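Home | Sell | Swap | Campus Points | News | Help

25 September 2018
By Roswitha Ostermann, Lindano Press Desk

LINDANO OPENS TEXTBOOK SWAP POINT AT CLOMLEY

Hello everyone! I've been itching to share this one. From October, students at Clomley College will be able to bring their used textbooks to our new Lindano swap point in the library foyer and walk away with credit towards next term's reading list (or cash, if you'd prefer, and plenty of you do).

I bought my first-year chemistry book new and it hurt. It then sat under my bed for years, and I'd like to spare you that.

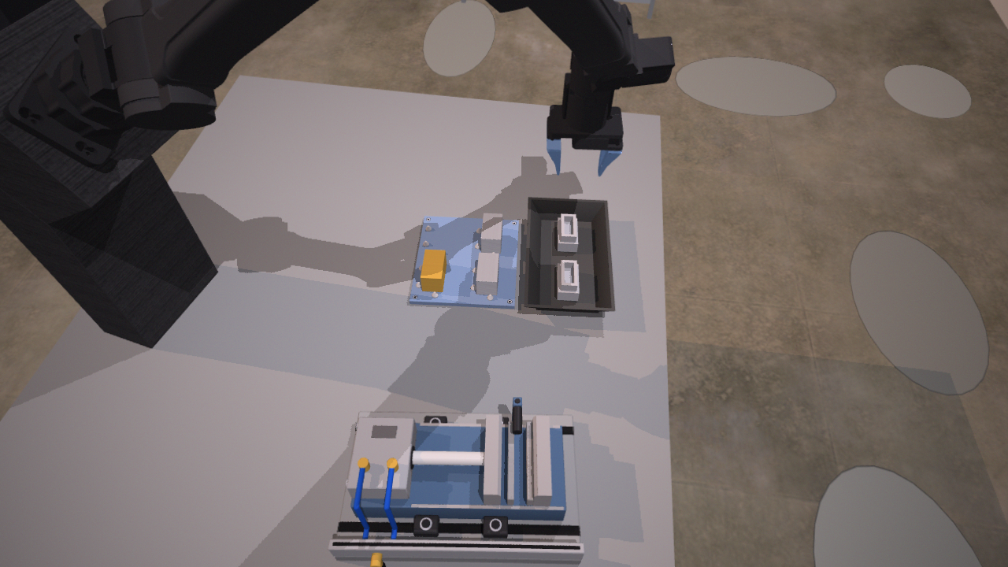
The swap point is our second, after Ridadley, which opened last year and took in 3,689 books in its first two terms. Of those, 684 were nursing titles, so we've set aside a whole bay for them at Clomley. Please keep them coming!

Bringing books in is simple. Type the ISBN into our site, check the offer, and hand the book over with your student card. Highlighting is fine. Missing pages aren't, and neither are loan copies from the library (yes, we do check).

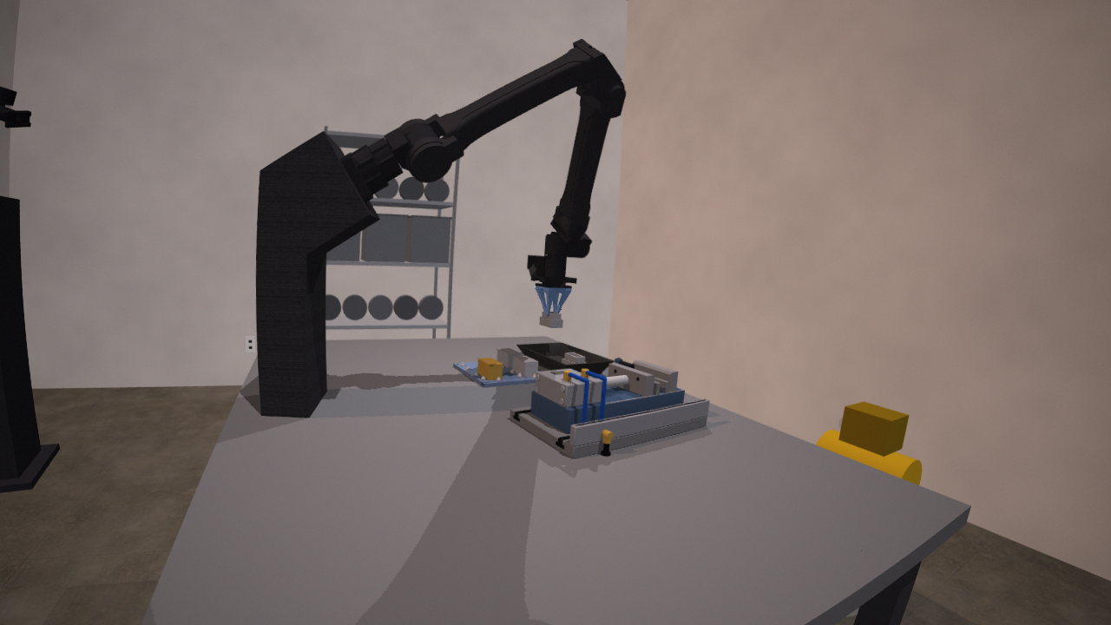 Robot arm over a long grey table.

We're working with Panganiban, the campus bookseller, who will stock our swapped copies next to the new ones. You'll be able to see both prices on the same shelf label, and Lindano credit can be spent on either.
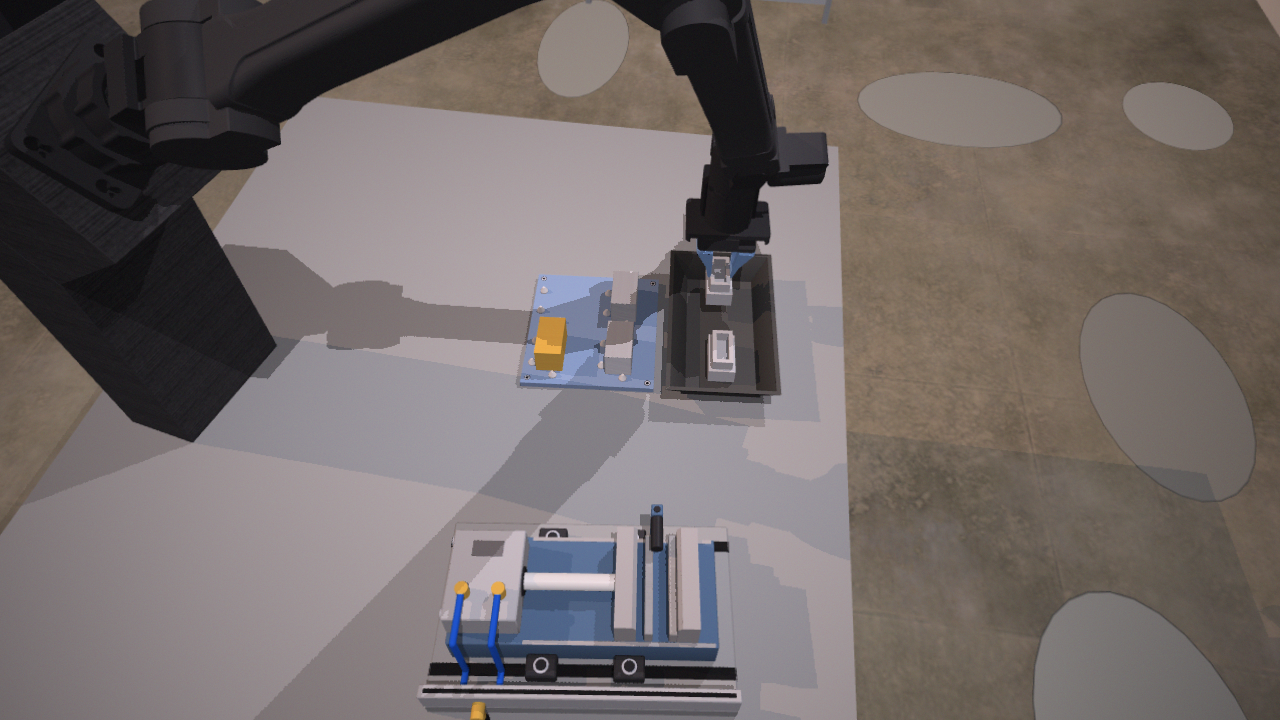
If you can't get to the foyer, you can still post your books to us free of charge. Print the label, tape the box up well and drop it at any parcel counter. We pay within 2 working days of the box reaching us.
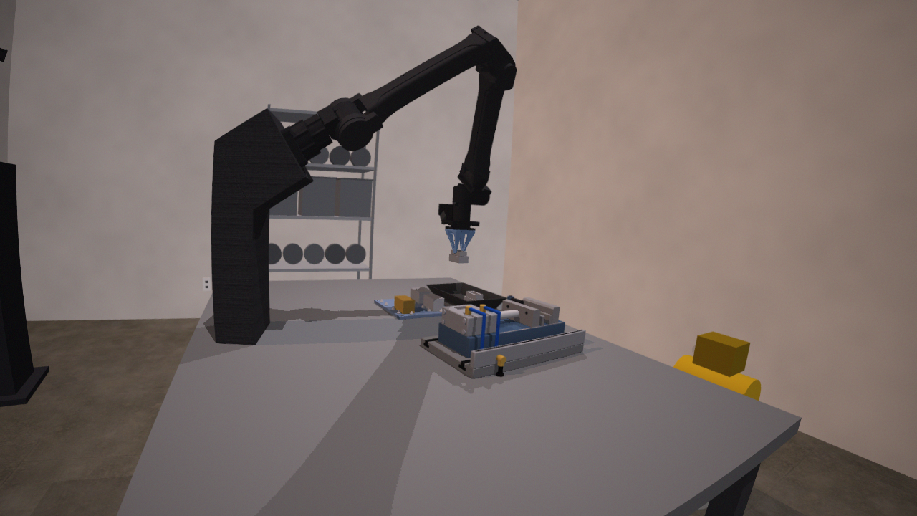
We're opening with 4,000 titles on the buying list, and engineering is the part I'm keenest to fill. Robotics books go out of print so fast! If yours has a chapter on jointed arms, with the shoulder, elbow and wrist all in a line down to a gripper like the light blue one here, look it up on the site before you give it away. Maths and materials texts are wanted too, including older editions.

Come and say hello in the foyer. I'll be there for the opening, probably carrying boxes.

Contact: Roswitha Ostermann, Lindano Press Desk | © 2018 Lindano | Back to top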